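Notebook, Wednesday, November
Winter outerwear sort, bed two, Donard room

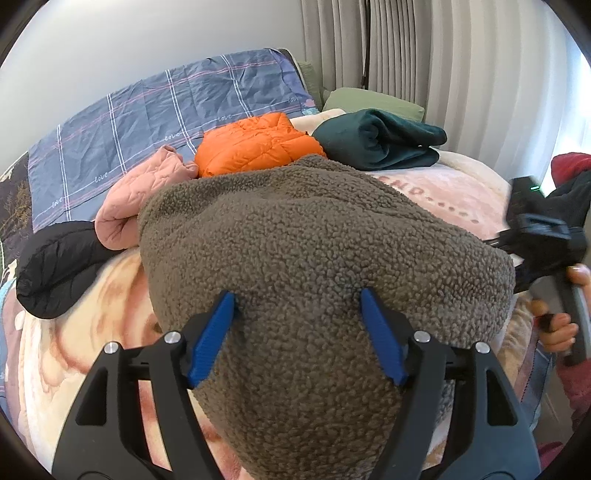
How should fleece and puffer jackets be grouped before they go into storage?

By how much they crush. Sherpa and other curly fleece goes in one group, quilted and puffer jackets in a second, and flat folded fleece in a third, which can sit under either of the others. Color and owner come later, on the tag.

Pile on the bed at the start: gray-brown sherpa in the middle and on top of most things, orange puffer partly under it, light pink quilted jacket and a black padded one to the left, dark green fleece already folded on the right. Left the bedding on. The plaid comforter is at the back and the cream and peach blanket is under the pile. I didn't strip the bed because the blankets are on the list for Truldale next week and there is no sense folding them twice.

Sherpa first. It takes up more room than anything else here and it hides what is under it. Laid it out face down on the clear end, sleeves in across the back, then folded once from the hem. Folding in thirds made a block that would not stay shut. One fold and a loose roll from the collar end held better. Rolled width came out at 14 inches, so it goes in the wide bin. Tried pressing it flat with a board for comparison and the curl stayed down in a line where the edge of the board had been. Shook it and brushed it with my hand and most of it came back up. Do not use the board on sherpa again.

Weighed it while it was rolled: 633 grams on the kitchen scale, with the tag on. Writing it down so we have one number to go by for the bin loads. I have not weighed the others.

Orange puffer next. Zipped it, turned it face down, folded the sleeves straight back and rolled from the bottom hem so the air goes out at the neck. Rolling from the neck traps air in the lower baffles. It grew back a fair amount in the first few minutes, so a band is needed. Used one of the wide cotton ones from the Leone packet. The thin ones leave a crease across the baffles and I have stopped using them for anything quilted.

Light pink jacket, same method. One sleeve had rolled up on itself and had to be pulled straight first. Check the sleeves on all of these before folding. A rolled sleeve makes a lump in the middle of the stack and then the lid won't sit down.

Black padded jacket. Less bulk than the other two. Folded it flat, sleeves in, bottom half up over the top, and it did not need a band. It can go at the bottom of the quilted bin with the rolled ones on top of it.

Green fleece left as it was. Whoever folded it did it the way I would have.

Bins. Brayden Cloutier wants everything in the tall Drikari bins because they stack in the hall closet. I think the tall ones are wrong for puffers. The bottom jacket takes the weight of all the rest from now until it gets worn, and it comes out flat. Tall bins are fine for the folded fleece. For the quilted things I would keep to the low wide ones, two layers at most. We left it that he will measure the closet shelf before we decide. If the shelf gap is under 18 inches the question answers itself, as the tall bins won't go in with the lids on.

Tags. Going with the card tags again, pencil, tied at the hanging loop. The stick-on labels from last year came off in the bin and we had a handful of labels and no idea which went where. There are 3000 of the cards in the box from the Truldale order, so no need to save them. Write the group and the month on the front. Fold method goes on the back, short form:

R = rolled from hem
RB = rolled from hem, banded
RC = loose roll from collar end
F = flat fold

Pockets. Check them before folding, every time. I forgot with the pink one and had to undo it. Nothing in there except a tissue, but it cost me the whole fold.

Still open:
Closet shelf height — Brayden.
More wide cotton bands. The Leone packet is nearly done and the blankets will want some too.
See whether the sherpa keeps a crease after a week in a loose roll. Open the bin next Wednesday and look before adding anything on top.
Decide on the blankets. The plush ones probably want the same treatment as the sherpa, no board and no tight bands. The plaid comforter is a separate problem and may need a bin of its own.

Stopped at 4:30. Lids off overnight, bins against the wall by the door.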